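FOR IMMEDIATE RELEASE
7/22/23

Holto Adds Black Mug to Brandumby Tableware Line

Holto, the housewares company, will add a black mug with an orange-red handle to its Brandumby line this fall. The mug goes on sale in 24 stores and through the company's mail-order catalog. It will be sold singly and in boxes of two.

The Brandumby line started in May with plates and bowls in plain colors. Store managers asked for a mug that customers could tell apart from the others in a shared kitchen or break room.

"People want to know which mug is theirs," said Triin Šimkus, product manager at Holto. "We tried a colored rim and a colored base. The handle was what people noticed when the mug was on a shelf with other dark mugs, so we went with the handle."

The outside of the mug is glossy black. The handle is a rounded loop, colored for most of its length, with a short black section at one end where it joins the body.

Holto sent 200 mugs to households and offices for a nine-week trial before approving the design. Users were asked to keep the mug in daily use and send back notes on grip, cleaning and storage. After the trial, the company made the handle opening slightly larger.

Mägi, the distributor for the line, will begin shipping to stores once the first order is packed. Cedix will handle catalog orders. Stores that already carry Brandumby plates and bowls can add the mug to their standing orders without a new account form.

Samples are available to the trade press on request. Write to Triin Šimkus at the Holto press desk. 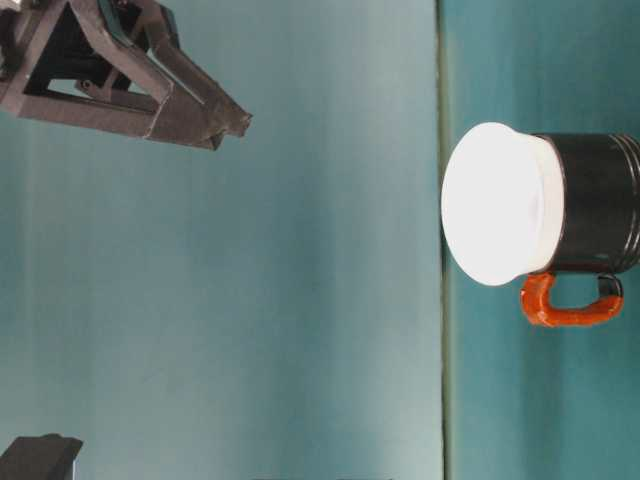
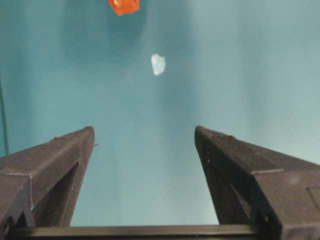
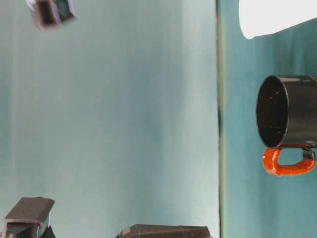
Last picture: the black mug on its side, with its orange-red handle. Photo: Holto

###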